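Trostetley, Month Six

Monday, February 26, 2024

I promised an update before Christmas and then it was after Christmas, and then I had a cold that went on forever, so thank you to everyone who wrote to ask whether the arms had finally eaten me. They have not. I am well, the heater in the shop is working again (new igniter, an evening of swearing), and Trostetley has come along far enough that I can write a proper long post about it. Get a coffee, this one wanders.

For anybody new: Trostetley is my name for the two-armed table I have been putting together since August in the back half of the Kirnamel workshop, where I rent a bay. It's named after the road I grew up on. The goal has always been small and a bit silly. I want two arms to pour a drink of water from a bottle into a cup, on their own, without me holding my breath. My family has asked why I don't simply pour the water, and I have no answer that satisfies them.

Last time I left you with the table itself, which was the old brown workbench with the wobble. That is gone! I finally gave in and set up a plain white top, and I hung a white cloth behind it. I put this off for months thinking it was fussy, and I wish I'd done it the first weekend. The old bench had every stain and pencil mark from a decade of other people's projects on it, and the cameras were forever deciding that a coffee ring was the rim of a cup. Behind it was the whole life of the shop: coats, the drill press, somebody walking through with lumber. With the cloth up, most of those false finds went away overnight, and I hadn't touched a line of code. I still haven't ironed the cloth. I keep meaning to, and I've even brought the iron in, and it is sitting on the shelf next to the solder.

The price of all that white is that my bottle is white too. I know. I know! I had it already, it's the right height, the fingers like the slightly rough finish, and I was stubborn about it. The software I'm using for finding things, which I've been calling Anby, has a hard time with the left side of the bottle when the overhead lights are on, and it will sometimes tell me very confidently that the bottle is half as wide as it is. The shiny ring around the mouth has saved me there. It catches the light from nearly anywhere, so I now have Anby look for the ring first and work its way down. The cup is pink, and I have never once had trouble with the cup. 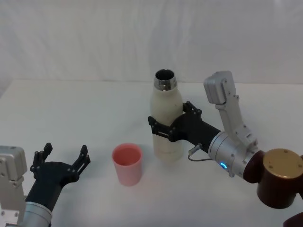
So, gripping. This has been the real work of the winter and I have more to say about it than anyone needs. When I started, I had the right arm come at the bottle from straight in front and close both fingers at the same height, low down, the way I pictured it in my head. It held fine standing still. As soon as the wrist began to roll, though, the bottle would swing, slowly, like a door on a bad hinge, and then I'd have a wet table and a paper towel in each hand. All the weight was above the fingers and there was nothing to stop it going over.

I moved the grip up to the middle and things got better right away, and then I spent three weeks on how hard to squeeze. My squeeze setting runs on a scale I made up myself, and for the longest time I was sure that more was safer. At 50 the bottle stayed put. At anything much over that the fingers would start to creep up toward the shoulder as they closed, where the body curves in, and the whole bottle would pop downward out of the grip like a wet bar of soap. I backed it down to 50 again and left it there, and wrote "LEAVE IT" on a piece of tape above the keyboard. I have mostly obeyed the tape.

The left arm has a much easier life at the moment. For most of this month its only job has been to open up, get close to the cup, and wait. I'd like it to steady the cup during the pour, since a light plastic cup will scoot when the water hits it, but getting both arms into that little bit of space has been harder than I thought. They are big at the wrist. When the bottle tips, the right wrist comes around and wants to be exactly where the left one is standing, and twice now I've had them tap knuckles. It was a gentle tap each time, and I jumped a foot in the air each time. I've put in a rule that keeps a good gap between the wrists, and I can loosen it later when I'm braver.

Cables, briefly, as three of you asked. I've tried every way of running the gripper cable and I've come back to leaving a loop with some slack in it by the wrist. Pulled tight it looks wonderful and it tugs on the connector every time the wrist turns. I lost most of a Saturday to a gripper that would only work in one direction, and it was the connector backing out by a hair. If you are building anything like this, leave yourself slack, and check that plug before you take the software apart. I took the software apart first.

A word about the stand, too. The frame that holds both arms is made from parts I got from Ehlers, the surplus place out past the rail yard, and they were very patient with me while I changed my mind in the aisle. I bought 4 extra corner brackets on a hunch and used every one of them. The frame used to hum when both arms moved together, a sort of low note you could feel in your teeth, and it's quiet now. I rather miss it.

As for numbers, I am keeping a log of every grasp, good and bad, in a plain text file, and last week it went past 2,000 lines. I baked a lemon cake. A lot of those lines say "dropped" and one just says "lunch," but I read back through the early ones the other night and it cheered me up no end. In the fall I was writing down the times the fingers closed on nothing at all. Now I'm grumbling over a bottle that tilts a little to one side.

Next up is the pour itself, slow and then slower, with dry rice in place of water until I trust it near the power supply. The cap stays off for all of this, by the way. Unscrewing a cap is a whole other winter. I've also got to sort out some kind of lip or tray for the table, and I'm open to suggestions on that, particularly from anyone who has kept a fish tank. Leave a comment or come by the shop, the kettle is by the door and the mugs are on the second shelf.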